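February, twenty to midnight

Gave up sugar in tea for the 3rd time since Christmas. Lasted until four o'clock, when Meenakshi opened the good biscuits and I decided that a man who eats four of those has no principles left to protect.
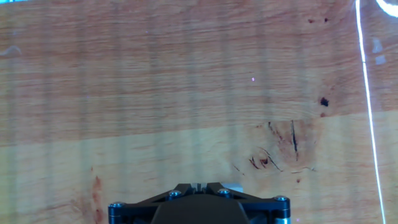

Dark knots in the paler wood.

Oriana rang from Fukimbridge about the choir. They want me back among the basses, which I took as a compliment until she mentioned that both the others have bronchitis. I said I would think it over – I have thought it over, and I start next week. 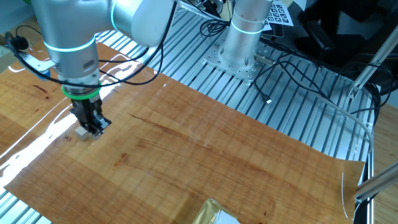
My crossword is going badly. Eleven across has been blank since breakfast, and I've begun to take it personally. I dozed off over it after supper and dreamt in sugar lumps, all of them as square as that little pale grey block on the wood-grain sheet, and every one beyond my reach. Woke with the pen in my sleeve. 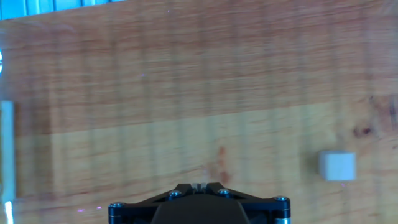 It was "marzipan", of course. Meenakshi got it from the doorway with her coat on. Must buy milk, and find the black folder with the Fauré in it.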